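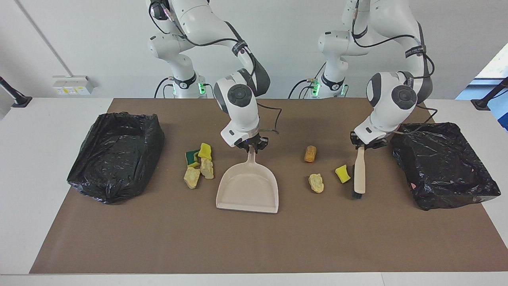
Dustpan in one gripper, brush in the other, sponge bits on the mat.

Hi, I'm Rocío, and I'm looking for 23 people to help me write house rules for two-armed cleaning robots at Cuvo! We've got a draft (57 rules, way too many) and I want folks who sweep floors for a living to tear into it. How close can you stand while the arms are moving? Who gets to hit stop? When does a bristly brush count as a hazard?

You'd come to our Dostbridge shop for one five-hour session, read the draft, watch a few sweeping runs and argue with me. Pay is $50 an hour, plus lunch. No tech background needed, but you do have to be 18 or over.

Write to Rocío Insaurralde at the front desk by 23 August 2025.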